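Subject: Re: [office-hw] Label printer drops off the network after sleep

Following up on my own message from February, so that whoever searches the archive in three years finds more than me complaining. The earlier post is quoted further down for anyone who joined since.

Short version: the Pevora label printer still goes to sleep and still won't come back when a job arrives. It will come back if you walk over and press the feed button, which rather defeats the purpose of putting it on the network. The people who send the jobs are upstairs. The feed button is downstairs. We have all become fitter.

What I've tried since then: new cable, other switch port, static address, a lease reservation instead of the static address, and the firmware from the vendor page. The firmware changed the font on the settings sheet and nothing else I could find.

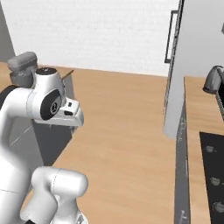
Kikis wrote that the sleep timer on these is stored twice, once in the web page and once in the driver, and that the driver writes its own value back every time a job goes through. Setting it to "never" in the browser would then last until the next label. Worth checking the driver's device tab before touching the printer again.

I checked, and Kikis is right. The web page said never, the driver said 2 minutes, and the driver wins. I'd been changing the wrong one since before the holidays, with great care, and taking notes.

So I set both to never and sent a test batch of 34 labels. All of them printed. Then I left it alone for 90 minutes and sent one more, which printed too. I was ready to write a much smugger message than this one.

Here is what I posted in February, trimmed:

> We have a Pevora on the wired network, shared from a print
> server. After it's been idle for a while the queue shows
> "offline" and jobs pile up. Pressing feed wakes it and they
> all come out at once. Yesterday that was 116 shipping labels,
> most of which people had already resent from another machine.
> Power cycling helps until the next idle period. Has anyone
> seen this? I'd prefer not to replace it, as the Koller it
> replaced was worse and I was the one who argued for the switch.
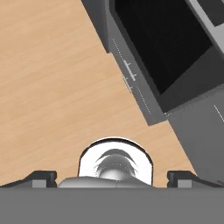 The remaining trouble is on the server side. The queue asks the printer for its status over SNMP, the printer doesn't always answer in time, and the server marks it offline even though it's wide awake. Turning off the status check on the port fixed that for one queue and had no effect on the second, which I had cloned from the first and which apparently kept a port of its own. I've deleted the clone. While I was down there I also moved the printer so its vents aren't up against the wall. If you can give yours a bare stretch of wood like the left side of that tabletop, do, as the label path on the Pevora opens forward and needs more room than the manual admits. Mine had been feeding into a stack of envelopes.

A few answers to things people asked off-list:

Yes, the driver is the vendor's. The generic one prints, but it turns every label sideways and adds a blank after each. I gave it an afternoon.

No, I haven't tried it over USB. The server is in a closet and the cable would have to go through a door that people like to close.

The labels are the Clotitz ones, plain thermal. They curl a bit at the end of the roll – not enough to jam, but the last few come out looking like they have somewhere else to be. If someone has a brand that stays flat and doesn't cost more than the parcel, please post it. 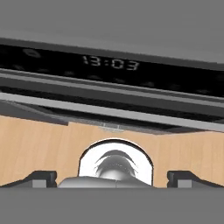
The clock readout at 13:03.

Still open: the printer's own log is off by an hour, so lining it up with the server log is guesswork. There's a time server field on the network page and it accepts whatever I type and forgets it on restart. If anyone knows whether that also lives in the driver, I'd like to hear it before I spend another month on the wrong tab.

I'll leave both timers on never for now and report back if the queue goes offline again.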